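Search this notebook
Type to search
Go

July 24, 2024

Bench notes, assay side – the Kettunen supply change and what it means for us

Long one today, so get a coffee first. I spent most of the morning on the phone with the diagnostics people at Jevix and then most of the afternoon going back through our own records, and I want to get it all down while I still remember who said what.

The short version is that Jevix is going ahead with buying Kettunen's reagent business. We had all heard the rumor back in February and I think most of us (me included) filed it under things that would sort themselves out. Well, the letter came. Kettunen will keep filling orders under the old catalog numbers until stock runs out, and after that everything moves to the Jevix plant, with new lot numbering and new paperwork. The antibody clone stays the same. The blocking buffer does not, and that is the bit that had me pulling binders off the shelf.

For anyone who joined after the last switch: our capture assay is fussy about blocking. When we moved off the Burkent buffer the background crept up on the low standards, slowly enough that we blamed the washer, then the plates, then poor Shabnam, who had only just started and was very gracious about it. I would love to avoid a repeat of that whole saga.

What I asked Jevix for, so it's written down somewhere:

- certificate of analysis for the first three lots out of the new plant
- the buffer composition, or at least the protein source and the preservative
- whether they'll hold a single lot for us

They said yes to the first, "we'll look into it" to the second, and on the third they'll reserve 19 bottles if we commit by the end of next week. Nineteen is an odd number but it seems to be what fits their reserve policy, and it would get us comfortably through the bridging work. I've asked for the price in writing. The woman I spoke with was lovely and clearly as much in the dark about the deal as we are.
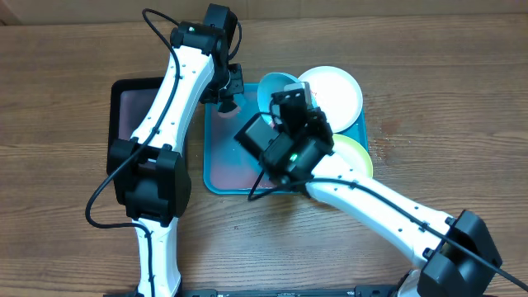

Shabnam Talpur and I went over the bridging plan after lunch. She wants to run old buffer and new buffer side by side on the same plates, with the columns split down the middle, so that plate-to-plate drift doesn't muddy the comparison. I had been leaning toward separate plates because it's easier to load, but she's right and I've given in happily. We'll use the frozen serum pool, lot 3101, because we still have plenty of aliquots and everyone trusts its numbers.

Settings we agreed on: block for 60 minutes at room temperature, same as now, 500 microliters of diluted pool per prep tube, usual standard curve. No changing anything else "while we're at it." I know how we get. The new plate sealers can wait their turn, and so can my pet idea about the shorter wash.

One thing I'm still chewing on. If the new buffer gives a lower background than the old one, do we call that a pass? It sounds like good news, but our cutoff was set on the old background, and a cleaner blank would shift borderline samples across the line. I think we have to treat a move in either direction the same way and look at the cutoff again. Shabnam thinks so too. I'd like to hear from the clinical side before we write it into the protocol, so if you're reading this and you have opinions, please come and find me, or scribble in the margin.

I also called Pekow, just to have a second supplier in our back pocket. They make a blocker that is supposed to suit the same kind of assay, and they're sending a sample bottle. I'm not planning to put it in the first round – that way lies madness and a very large spreadsheet – but it would be nice to have on the shelf if the Jevix price comes back silly.

Left to do:

- get the old buffer lots listed with expiry dates (me)
- draft the bridging protocol (Shabnam, I'll read it)
- ask purchasing whether our standing order with Kettunen carries over or has to be set up fresh
- reply to Jevix on the reserve

Oh, and the fridge log for the reagent cold room has a gap over last weekend. The chart recorder looks fine to me, so I suspect the pen ran dry. I've put a new one in and will check it tomorrow morning.

4 comments
2 shares

Recent entries
Plate washer service and the sticky manifold
Serum pool inventory, second shelf
Notes from the call on cutoff review
Pipette calibration, who has the missing tags?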